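Last updated: December
Search this site Search

Who pays at the pump? Pass-through of wholesale costs in Ramgate
By Shboul, student project report

Retailers like to say that pump prices simply follow wholesale costs. We doubted this and checked it against 2503 price entries from 11 filling stations in Ramgate and Ultlow. The entries came from Jevine, a price-tracking site whose users type in what they see, so mistakes are likely.

When wholesale costs rose, most stations moved within 2 days. When costs fell, the cuts came later and in smaller steps. The Ultlow stations were slowest, perhaps for lack of a supermarket nearby, though we could not test that.

We would not call this proof of profiteering. Station owners may be selling off fuel bought at the old price, and our data says nothing about their stock. The official monthly forecast was not much help either, as it lumps taxes and margins together. A household spending 100 a month on petrol would want a clearer answer than we can give.

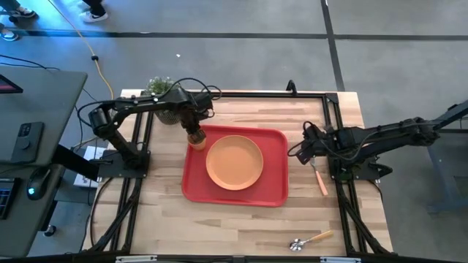
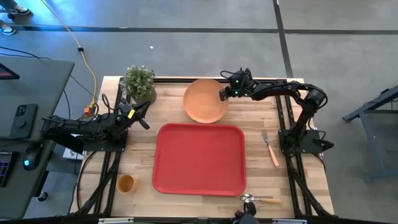
Both pictures: table with red tray, round plate and potted plant.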